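Serard cleaning towel, two-pack, pink
Reviewed by Sutrisno Wuisan

I bought these in September to replace a stack of old bath towels I had cut up for cleaning. The Serard comes two to a pack, in pink, gray or white. The label gives the fabric weight as 340 grams per square meter, a little heavier than the Drevier towels I used before. I picked pink so it would stay out of the kitchen pile.

Out of the package the fabric is soft and it folds down small. The edges are stitched all the way around. One corner had a loose thread, which I cut off, and it has not run since.

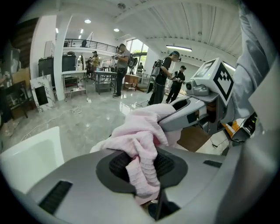

Does it need to be washed before the first use?
Wash it once by itself in cold water. Mine gave off some lint and a little color in that first load and none after that.

It holds a good amount of water and wrings out easily by hand. On mirrors it leaves faint streaks, so I still finish glass with a Roussel cloth. Drying is slow. Hung over a shower rod after dinner, it is still damp at the hem in the morning. I skip fabric softener and dry it on low.
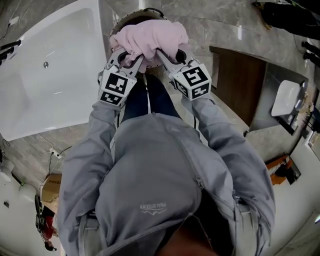 Bathrooms are where I use this towel most. I keep one for the tub and sink and the other for the toilet, and they never trade places. Fabric this soft bunches up, as the pink one does over the bowl there, and a bunched towel cleans a rim poorly. Folding it in quarters works better and gives you a clean side to turn to. On veined gray tile like that floor, I wipe with it damp and go over it again with a dry one.

The hanging loop is too short for my hooks. Pernov makes a similar towel with a longer loop, but it comes only in white. I would buy the Serard again for bathrooms and floors, and something thinner for glass.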